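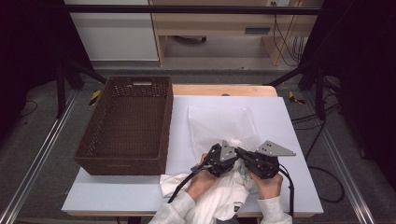

My project asked how households in Peltbridge decide what to throw away, and the short version is that they mostly don't. The course handbook wanted a "material practice observed at close range," so I picked the place where things go when a family can't agree on them. In most homes this is a container near a door. The dark brown woven basket with the handle opening cut into its far wall is empty, a condition I came to regard as theoretical. In the homes I visited, a basket like that held mail, chargers, single gloves and at least one argument.

Background

There is a fair amount written on hoarding and a fair amount on minimalism, and very little on the people in between, who own a normal quantity of stuff and feel bad about it. I called this group "the undecided." My supervisor, Bernadette Mac an tSaoi, asked whether that was a category or just everyone. I have left the term in.

Method

I handed out 80 short surveys on Tierney Street and in the two apartment blocks behind it. I got 40 back, which my methods textbook would call a good return and which I would call the result of standing in a lobby looking cold in November. Three households then agreed to keep a diary for two weeks, writing down every object that went into the holding spot and every object that came out.

The diaries were meant to be filled in daily. Household B filled in all of theirs in one sitting, in the same green pen, and the entries get noticeably shorter toward the end. I kept them in the sample with a note.

Findings

Between them the diaries list 549 movements of objects. Most of these were things going in. Paper was the largest group by a long way, followed by cables. Household A recorded the same instruction booklet going in, coming out and going back in over a single weekend, and the appliance it belonged to had been given to a cousin.

The survey asked people why they kept an item they had not used in a year. The most common answer was "might need it." The second was that it belonged to someone else in the house - usually someone who, when asked, said the same thing in the other direction. Several people wrote that the item had been expensive. One wrote "it's fine where it is" and underlined it.

I had expected the apartment households to throw out more, having less room. They didn't. They stacked better.

Household C held a clear-out on the second Saturday and invited me. It lasted most of the afternoon and produced one bag for donation. By the time I had my coat on, a tape measure had been taken back out of the bag.

Problems

The sample is small and all from one part of town. People knew I was reading the diaries, and I suspect some tidying took place for my benefit. I also failed to define "object" early enough, so a bundle of rubber bands is one entry in Household A and a great many in Household C.

Further work

A longer diary would help, ideally one covering a move, when every undecided item has to be carried down the stairs by somebody. I would also like to interview the people on Tierney Street who did not return the survey. My guess is that they still have it, and that it is in the basket.

Submitted Tue 12 June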